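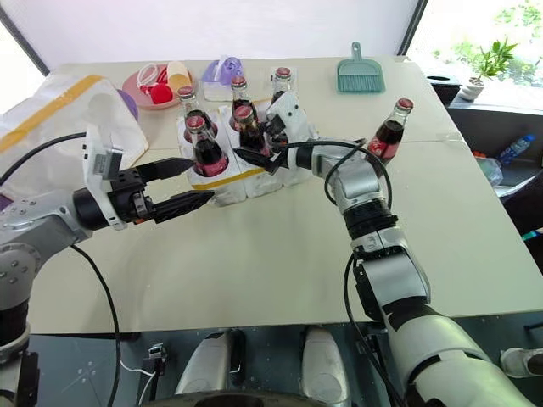 Why would a robot let go of a bottle when someone presses the stop button?

Pressing stop can cut power to more than the arm. If the gripper gets its power from the same switched line and has no spring or brake holding the fingers shut, the fingers relax and whatever they were holding falls.

Lurham Robotics, Handout 7
When stopping is the hazard

OK, so this is the write-up I promised on the broken bottle. A few of you asked for it after lecture, and I think it's a better lesson than the slides I had planned for this week (those are still on the course page, go read them anyway). Bring this to the lab session because we'll be redoing the stop test on the bench and you'll want the table near the end.

The task

You all know the bottle task by now. Two arms, a divided carrier, glass cola bottles with the red caps. One gripper reaches down between the bottles, closes on a neck, lifts straight up out of the slot, and moves the bottle over to the side. The other arm steadies the carrier at a corner so it doesn't ride up with the bottle. The carrier is light and the slots are snug, so if you skip the steadying the whole thing comes along for the lift, which is funny the first time.

The arms take their orders from Wurnonus, our task software. The grippers are driven separately by a Carbone controller. Keep that split in your head, because the whole story lives in the gap between those two boxes.

What happened

We were at the Pirkton bench doing repeat runs. The right gripper had a bottle out of its slot and was moving it sideways when the cable on that arm caught. I saw it pull tight and I pressed stop. I'd press it again! That's what it's for, and please don't come away from this thinking you should hesitate.

The arm stopped beautifully. Brakes on, no sag, dead still. Then the fingers went slack and the bottle dropped onto the edge of the table, and from there onto the floor, where it broke. Cola and glass everywhere. I had safety glasses on and closed shoes, and I was fine. A student reaching in to catch it would have been cut, and reaching in to catch a falling thing is what hands do before the brain gets a vote.

My first guess was wrong, by the way. I was sure the cable had tugged the gripper's connector loose, so I spent most of a morning reseating connectors and wiggling things. Nothing. Then I ran the same move with no snag at all, an empty plastic bottle in the fingers, and pressed stop. Same drop. So the cable was the reason I pressed the button, and it had nothing to do with the bottle falling. Those are two separate faults and they need two separate fixes. I'd like you to write them up that way in your own lab reports too. When two things go wrong close together, it is very tempting to draw one arrow through both of them.

Fault one: the gripper power

When the bench was wired, the gripper supply was put on the same safety relay as the arm motors. It looks tidy on the drawing, and I signed off on that drawing, so this one is mine. Press stop, the relay opens, the arm brakes clamp and the gripper loses its supply. An arm joint has a brake that closes when power goes away. Our gripper has no such thing. It holds by pushing current through a motor the whole time, and its gearing is loose enough to be driven backward by the load.

I put a logger on it. The fingers kept enough grip to hold a full bottle for 300 milliseconds after the relay opened, and after that it was gravity's turn. That delay is why we'd missed it for so long. In our original stop test, you pressed the button, checked that the arm had halted, and ticked the box. The gripper was empty every time. An empty gripper going slack looks like a gripper doing nothing.

A word you'll need here is "safe state." For each part of the machine, ask what it ought to be doing once the stop is pressed, and don't assume the answer is "off." An arm should be still. A gripper with a glass bottle in it should keep squeezing. But a gripper that has closed on somebody's finger should let go, or at least be easy to pull open by hand. You can see the trouble: one device, two safe states, and the button has no idea which situation you're in.

What we settled on for this bench is holding at low force. The gripper supply is now on its own line, outside the relay. When stop is pressed, the Carbone controller gets a signal on a separate input, freezes the finger position command, and drops to a lower force limit that still holds a bottle. There's also a release switch on the bench, well away from the arms. A person can work it with one hand while supporting the bottle with the other.

Is that the right answer everywhere? I don't think so. It's a decent answer for bottles on a table. With sharp parts, or with people working inside the reach of the arms, you'd have to go back to the risk assessment and start over. And keeping a supply live after a stop is a real decision with real rules around it, so it goes through the lab safety review before anybody powers it up. Ours did.

Fault two: the cable

Have a look at how the cabling runs on these arms. On the right, a thin black cable loops from the gripper over the top of the arm and goes down alongside it. On the left, a cable drapes off the underside in a loose curve. You need some slack or the wrist can't turn. But every loop is also a hook waiting for something to come by, and a tabletop has plenty to offer: carrier corners, bottle caps, any household stuff we've left along the back.

We'd checked the slack with the arms parked. We never checked it with the wrist at the far end of its turn while the elbow was coming back in, and that's the pose where the loop swings out. So now the cable check gets done by stepping slowly through the real motion, at reduced speed, stopping at every waypoint. It's dull. Bring a snack (for afterward, outside the lab).

Wurnonus could have helped as well. It was already reading the joint torques, and the log shows the right wrist torque climbing well before I noticed the cable. There was a limit set, but it had been raised during an earlier experiment with heavier objects and never put back. Please, please write down any limit you change, with the old value beside it, and restore it before you leave.

The stop test, new version

Old step: Gripper empty, arm moving, press stop, check the arm halts.
New step 1: Plastic bottle filled with water, held over a padded tray. Arm still. Press stop. Watch the fingers for a full minute.
New step 2: Same bottle, arm moving sideways at task speed. Press stop. Check the arm, then the bottle, and look for slip against a pen mark on the neck.
New step 3: Reset. Confirm that neither the arm nor the fingers move until a separate start command is given.

Step 3 is there for a good reason. On our old wiring, restoring power made the fingers run through their homing routine, opening all the way. If you'd been holding a bottle in there to keep it from falling, surprise.

House rules from now on

No glass in the grippers until the stop test has passed that day and is written in the bench log. Safety glasses and closed shoes at the table, including if you're "just watching." If something falls, let it fall. Keep your hands out until the arms are stopped and you've confirmed it on the panel. Sweep up glass with the brush and pan, never with fingers, and mop before anyone walks through.

For the lab, come with a sketch of the power lines on your own bench. Use one color for everything that goes dead when stop is pressed and another for everything that stays live, and mark what each part is holding up at the time. The wiring drawings are in the Pirkton folder. The older set still shows the shared relay, so make sure you open the one dated July 2, 2020.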